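Stetodetti: a colour-name dataset

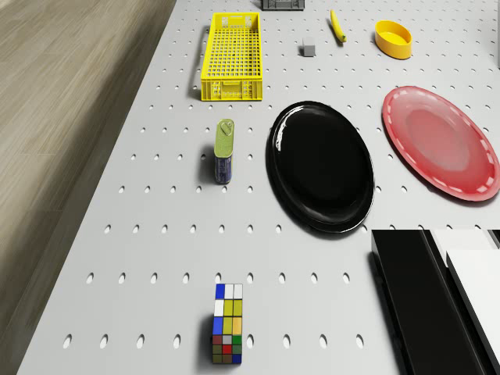 Rendered view: yellow crate, light grey cube, perforated tabletop.

What this is

Stetodetti is a list of 243 everyday colour names as used by people who write classified ads, paired with the value each seller seemed to mean. It began as a lookup file for Noder, our second-hand listings search, and grew after Everett Castellanos found that "charcoal" covered everything from wet slate to a fairly cheerful blue.

Version 3, released 8/23/18. Maintained by Victor Shirima, who would like fewer emails about teal.

Contents

names.csv: one row per name, with spelling variants
pairs.csv: names that sellers treat as the same colour
disputes.txt: plain text, long, occasionally heated

Spelling is Australian. "Gray" is kept as a variant of "grey" and maps to the same row. Please don't open an issue about it. There are two open already.

How it was made

We pulled ads from the Firidero archive, threw out any listing under 300 characters, and had two readers assign a value to each name. Where they disagreed, Mugo (our merge script) took the midpoint. This works well for greens and produces a sort of porridge for anything described as "natural".

Known problems

"Off-white" and "cream" overlap almost completely. Sellers of lounges insist otherwise.

Ute sellers are overrepresented, so "white" has more variants than you'd expect and "lilac" has none.

"Beige" was merged into "sand" in February and then unmerged. If your copy has no beige, update it.

"As new" is not a colour. It was in version 2 and we're sorry.

Intended use

Search, tagging, settling arguments at the paint counter. Don't use it to match paint. Everett did, and his hallway is now the subject of the longest entry in disputes.txt.

Licence

Free for any use with attribution. Corrections go to Victor, one colour per message.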